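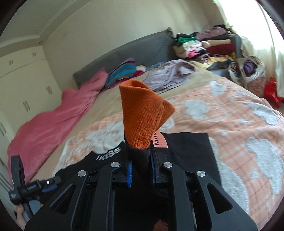 Rib knitting is where we start this week, and I would like you to forget yarn for a moment and think about springs. A knit stitch leans toward you and a purl stitch leans away, and when you stack them in columns the fabric pulls itself together sideways like a closed accordion. Stretch it and the pleats open; let go and they slide back (more or less, and we will get to the "less" after the break). It is why you find ribbing wherever a garment has to open wide and then hold on. A black sock with an orange ribbed cuff makes a nice one to learn from, with the change of color telling you just where to look, and the top of the cuff standing open like a tube. Joaquim Seixas, who taught me all this when I was at the Simões mill, used to make us stretch a cuff with our eyes shut and guess the rib from the feel of it alone. I was terrible at it for a whole year!

Now, the two you need for the Isbridge worksheet. A 1x1 rib alternates one knit, one purl. A 2x2 rib does the same in pairs, and it looks bolder and usually feels bouncier in the hand. Please draw both in your notebooks, even if you can't draw. I can't either.

Recovery is the other half of the story. For your swatch test, cast on 70 stitches, work 30 rows, and steam lightly. Measure the width lying flat. Stretch it over the board for 20 minutes, let it rest, and measure again. Write down both numbers before you start talking to your neighbor about them, please, as last September we had some very friendly but very muddled results.

Cuffs are often knitted separately and joined on, and the cuff is normally smaller than the sleeve opening it has to meet. The seam eases the extra sleeve width into the rib. When you look at a finished sleeve, follow it down from the shoulder and see how the fabric behaves as it arrives at the cuff.
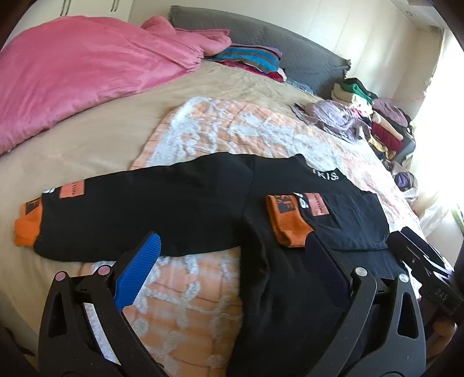
Fig. 2. Black sweatshirt with orange ribbed cuffs, one sleeve out flat and the other folded in.

For next time, read the Kollesgate chapter on elastic yarns (the first half will do, the second is mostly machine settings) and bring one old cuff you don't mind cutting up. The Broltitz samples are in the tall cabinet, and you are welcome to handle them as much as you like, but they do need to go back in their own envelopes.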